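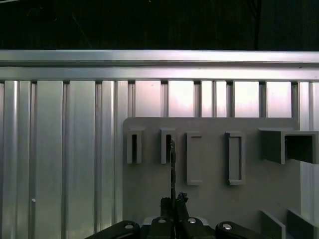
Fliltley today released Wavia 2, a software package for teaching robot arms by hand guidance or by remote control. An operator moves the arm through a task, and Wavia records joint positions, gripper opening and wrist camera video on a single clock. The first task set covers desktop computer service and was recorded at the company's Zosomwood lab. Small parts and tools are kept in gray holders at fixed positions, so each demonstration can begin or end with the gripper closed on a slim black shaft at its slot. The set contains 773 demonstrations, all of them done by five operators.

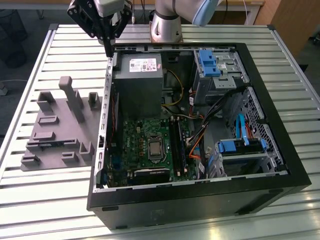
Gripper at the left side of an open desktop tower, with the fixture plate on the table beside it.

"Cables are the hard part," said Diễm Quách, who leads demonstration recording at Fliltley. "An operator steers past them without thinking, and we want that path in the data."

Wavia 2 lets the operator switch between hand guidance and remote control within one recording. Segments can be trimmed, labeled and replayed on the arm at reduced speed before they are used for training.
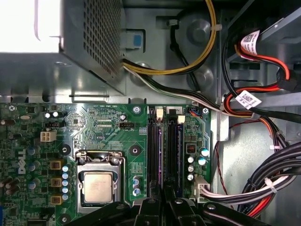

Wrist camera view of the motherboard, processor and memory slots.

The Sầm controller, sold separately, supports Wavia 2 from June. Existing licenses will be upgraded at no charge.

Press contact: Ashley Kettle, Fliltley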